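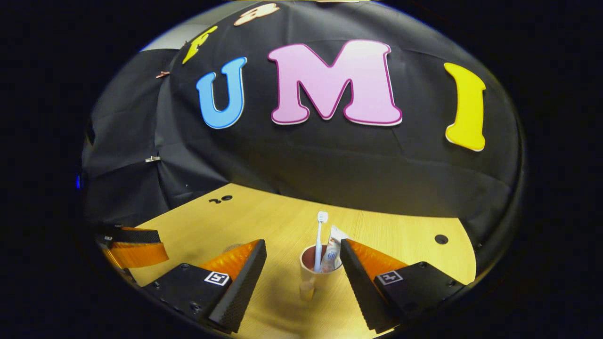
Selon Wenche Forsberg, il est temps que j'arrête avec mon gobelet. Elle me l'a écrit après mon dernier texte, celui sur les serviettes : un gobelet à brosses à dents est un nid de saleté, il faut un support fixé au mur, ou bien une armoire fermée, et à mon âge je devrais le savoir. Elle ajoute que chez elle, à Vik, on n'a plus vu de gobelet depuis l'année 2000.

Je la remercie de sa franchise. Mais je ne suis pas d'accord, et je voudrais expliquer pourquoi avec un peu de calme.

Je suis arrivée en France avec deux valises, et le premier objet que j'ai acheté pour mon logement était un gobelet en plastique. Je ne connaissais pas encore le mot. J'ai demandé au magasin « un verre pour les dents », et la vendeuse m'a conduite au rayon des produits pour les dentiers. Depuis ce jour, je regarde cet objet avec une certaine tendresse, je l'avoue, et le lecteur peut donc juger que je ne suis pas neutre.

Une brosse et un tube de dentifrice ont besoin d'être ensemble. On prend l'un, on prend l'autre, on les repose. Le gobelet permet de faire cela avec les yeux presque fermés, à six heures du matin, ce qui est ma situation ordinaire. Le support mural demande de viser un trou. Dans l'appartement que je louais à Omholm, il y avait un tel support, de la marque Prenex, avec 4 trous pour les brosses et aucune place pour le tube. Le tube restait donc couché au bord du lavabo, où il laissait une trace blanche, et de temps en temps il tombait par terre. Pour poser ce support, quelqu'un avait percé le carrelage. Quand on a voulu l'enlever, les trous sont restés, évidemment.

L'armoire fermée me plaît encore moins. Une brosse qu'on vient d'utiliser est mouillée, et je ne comprends pas l'idée de l'enfermer dans le noir avec les médicaments et les cotons. Dans le gobelet, elle se tient debout, la tête en haut, et l'air passe. C'est tout ce que je lui demande.

Il y a la question de la saleté, et sur ce point Wenche Forsberg a raison à moitié. Au fond d'un gobelet, l'eau descend et se mélange avec ce qui reste de dentifrice. Après deux semaines, c'est vilain. Mais un gobelet se lave ! Je mets le mien dans l'évier le dimanche, avec de l'eau chaude et une petite brosse à biberon, et il est propre en une minute. J'ai essayé de nettoyer de la même manière le support d'Omholm. Il fallait un coton-tige pour chaque trou, et derrière la plaque on ne pouvait pas aller du tout.

On m'a proposé aussi le gobelet de luxe. Dans une boutique de Pomberg, en décembre, j'en ai vu un en pierre, très lourd, très beau, avec une boîte à savon assortie, le tout pour 100 euros. Je l'ai tenu dans la main et j'ai pensé à mon lavabo, qui est en céramique et qui a déjà un éclat. Le plastique tombe, il fait du bruit, on le ramasse. Pour les maisons avec des enfants, je ne vois même pas de quoi on discute.

Maj-Britt Westerberg, avec qui j'ai partagé une cuisine pendant mes études, avait une autre objection, plus sérieuse à mon avis. Dans un gobelet commun, les têtes des brosses se touchent. C'est vrai et cela ne me plaît pas non plus. Ma réponse est simple : un gobelet par personne. Cela prend un peu de place sur la tablette, mais chacun connaît le sien, et les disputes sur le tube mal refermé diminuent beaucoup, puisque chacun a son tube aussi. Chez nous, le tube se range le bouchon en bas, mon mari fait le contraire, et nous vivons très bien avec deux gobelets.

Je ne veux pas convaincre tout le monde. Si vous aimez votre support au mur, gardez-le. Je demande seulement qu'on ne me parle plus du gobelet comme d'une chose de camping. Et si Wenche Forsberg passe un jour par ici, je lui en prêterai un, lavé du dimanche.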